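## 4. Leveling and finishing the table

The Skundisell table ships with the legs attached and the top sealed. Wait until it has stood at room temperature for 18 hours before oiling it.

1. Set the table where it will be used and press down on each side in turn. Note which leg lifts.
2. Turn the foot on that leg counterclockwise until the rocking stops.
3. Tighten the lock nut by hand, then a quarter turn with the wrench supplied.

**Note:** On thick carpet, fit the wide feet from bag 2557.

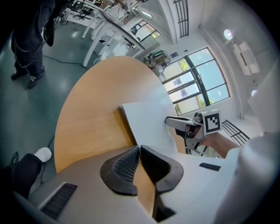
4. Wipe the top with a barely damp cloth and let it dry.
5. Put a small amount of Vullell oil on a lint-free pad. One 200 ml bottle is enough for two coats.
6. Work along the grain. Do the edge last.
7. Wipe off the excess after ten minutes and leave the table overnight before the second coat.

**Caution:** Oily rags can catch fire on their own. Lay them flat outdoors to dry, or keep them in a metal can filled with water.

Do not use steel wool between coats. If the surface feels rough, rub it lightly with a worn piece of fine sandpaper and wipe off the dust.

Keep hot pans off the top for the first week. Re-oil when water stops beading, usually once a year. For replacement feet, see section 7.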